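Search this site Search Menu

Thirteen steps from the door to the table

When I visited the packing room of Kavico, the first thing Bereket Assefa did was move his tea to the window sill. He does not allow cups near cardboard. He has sent out parcels for the small shop since May of last year, and he speaks of boxes the way other people speak of bread.

"A flat box is harder than a deep one," he told me. "In a deep box the things can sit. In a flat box they slide, and the corner pays for it." He looks first at the old labels. If a box comes in with a shipping label and is going out again, the label must be covered or removed, and the barcode too. Once a parcel meant for Gedum went back to its sender in Dumness – it had two addresses, and the driver read the wrong one.

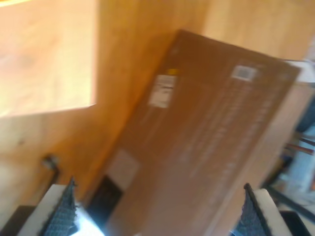

Does he keep used boxes for a second trip? He keeps those with firm corners and no soft places, and the others go to paper recycling the same evening.

The shop sent 398 parcels in its first year and expects 4000 in this one, so the work has become more strict. Bereket wanted wood for the work table, against the advice of his supplier. "Metal is cold for the hands, and the tape sticks to it," he said. He wipes the wood each morning and sands it when it becomes rough. Cables, in his opinion, should go over the edge and down to the floor, never across the place where a box is turned.
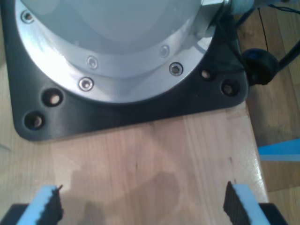

Hayashi disagreed about the wood, and said that a table which needs sanding takes 30 minutes from the packing every time. Bereket listened to this politely. He has heard it before, and the sandpaper is still in his drawer.

I asked what he would change if he had more money. "A second table," he said, "and the same wood."

Contact | Copyright Kavico | Back to top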